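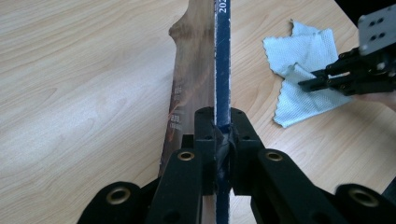
Pince refermée sur le dos bleu, patin gris plissé entre les doigts.

Cahier d'atelier, salle Padilla, 11/09/2021

Bon, je reprends depuis le début, parce que mes notes de ce matin tiennent sur un coin d'enveloppe et que je ne me relirai déjà plus la semaine prochaine. Le problème du jour, c'est l'ouverture mesurée des pinces à main pendant les prises de livres. On serre le livre, on le soulève, on le tient en l'air bien tranquillement, et la valeur enregistrée continue à descendre comme si les doigts se refermaient dans le vide. Taner l'avait vu avant moi sur les courbes (je lui avais répondu que c'était du bruit, pardon Taner) et il avait raison de s'entêter.

Sur les 1 154 prises du lot Gindov, tout est propre jusqu'à la 1 000e, ou en tout cas rien ne m'a sauté aux yeux en faisant défiler les courbes. Ensuite ça dérive. D'abord un petit rien, puis franchement, et à la fin du lot on a des livres qui, d'après le fichier, seraient moins épais que leur propre couverture. Evetti n'a rien signalé, ce qui est normal : le contrôle automatique vérifie que la mesure existe et qu'elle reste dans les bornes, il ne se demande pas si elle a un sens. À revoir, j'en reparle plus bas.

Première piste, l'électronique. J'ai échangé les câbles des deux pinces, et la dérive n'a pas suivi. J'ai refait le zéro doigts fermés, puis doigts grands ouverts, et les deux positions retombent juste à chaque fois. Donc le capteur lit bien ce qu'on lui donne à lire, et j'ai perdu une bonne partie de la matinée à soupçonner un innocent. Je le note quand même pour que personne ne recommence : zéro bon, butée haute bonne, câbles hors de cause.

Deuxième piste, les articulations. J'ai démonté la tringlerie de la première pince sur l'établi et passé les bagues une par une au doigt, puis avec un axe neuf. Un peu de jeu sur une des bagues du bas, rien d'affolant, et surtout rien qui puisse expliquer une dérive qui va toujours dans le même sens. J'ai remonté avec l'axe neuf, tant qu'à faire. La seconde pince n'a pas été ouverte, il faudra le faire aussi pour être honnête dans la comparaison.

Reste le patin. C'est là que Taner, qui tenait le livre pendant que je regardais les chiffres, m'a dit tout simplement « ça bouge sous mes doigts ». Il sentait le livre descendre. Le patin fait des plis autour du dos, et quand on serre, les doigts appuient d'abord sur les plis. Ils s'écrasent doucement, la pince se referme d'autant, et le livre en profite pour glisser. La mesure disait donc la vérité depuis le début ! Les doigts se rapprochent bel et bien, on écrase notre propre garniture. Je trouve ça presque rassurant, même si ça ne sauve pas les données.

Pour en avoir le cœur net, nous avons repris la manœuvre à deux pinces au-dessus de la table, avec la consigne de lever lentement et de ne surtout pas compenser du poignet.
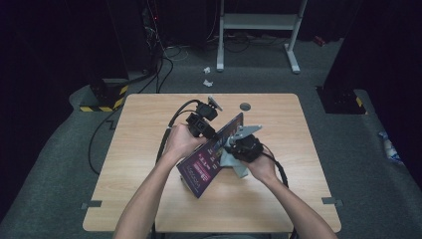
C'est plus difficile qu'on ne croit, de ne pas compenser. Dès que le livre penche, on redresse sans y penser, et la pince qui tient mal se fait aider par l'autre. Voilà sans doute pourquoi le défaut est passé inaperçu si longtemps : avec deux mains, l'opérateur rattrape tout, et la prise est notée réussie. J'ai demandé à Taner de garder la main gauche aussi molle que possible et de laisser la droite travailler. Sur 14 essais comme ça, trois se sont terminés par un livre sur la table. Avec une garniture posée à neuf, bien à plat, pas une seule chute sur une série identique. Ce n'est pas une grosse statistique, je sais bien, mais l'écart se sentait dans la main bien avant de se lire sur l'écran.

Côté sécurité, une chose que je veux laisser écrite même si elle nous a fait rire sur le moment. À la dernière chute, j'ai eu le réflexe de rattraper le livre en lâchant à moitié la poignée, et je me suis pincé le côté de l'index dans la tringlerie. Pas de sang, une belle marque. Avec une couverture rigide qui part de travers, on a tous envie de la rattraper, et c'est exactement le moment où la main va se mettre entre les bras. Alors on laisse tomber. Les livres sont là pour ça, et la table en verra d'autres. Je l'ajouterai à la feuille des consignes, juste sous le passage sur les câbles (on ne tire pas sur une pince dont le câble accroche, on s'arrête et on le dégage à l'autre main).

Sur la garniture elle-même : le rouleau actuel est le gris de chez Ledov, posé en une seule bande qui passe d'un doigt à l'autre. À mon avis la bande continue est une mauvaise idée, quelle que soit la marque. À la fermeture elle n'a nulle part où aller, donc elle plisse. Taner propose deux morceaux séparés, un par doigt, arrêtés juste avant le bout, et je suis assez d'accord. Il en a coupé une paire avant de partir, elle est dans le tiroir du haut avec la colle. Je n'ai pas encore essayé, la colle demande la nuit.

Ce qu'il reste à faire, en vrac :

Poser les deux morceaux de Taner sur la première pince et refaire la série lente, même livre, même consigne.

Ouvrir la seconde pince et contrôler ses bagues.

Marquer comme douteuses dans le lot Gindov toutes les prises après la 1 000e. Je ne les supprime pas, elles peuvent servir pour l'image, seule l'ouverture est à jeter. J'hésite encore sur celles qui précèdent de peu, je regarderai les courbes à tête reposée.

Demander dans Evetti une alerte quand l'ouverture continue à diminuer pendant un maintien. Taner pense que c'est l'affaire d'une petite règle, moi je me méfie des objets mous qui se tassent normalement. Il faudra une exception pour les chiffons, sinon on va crouler sous les fausses alertes.

Et retrouver la feuille où l'on notait les changements de garniture. La dernière ligne que j'ai en tête date d'avril, ce qui expliquerait bien des choses. Si quelqu'un l'a rangée avec les fiches de la salle Padilla, qu'il me la laisse sur le clavier, merci d'avance.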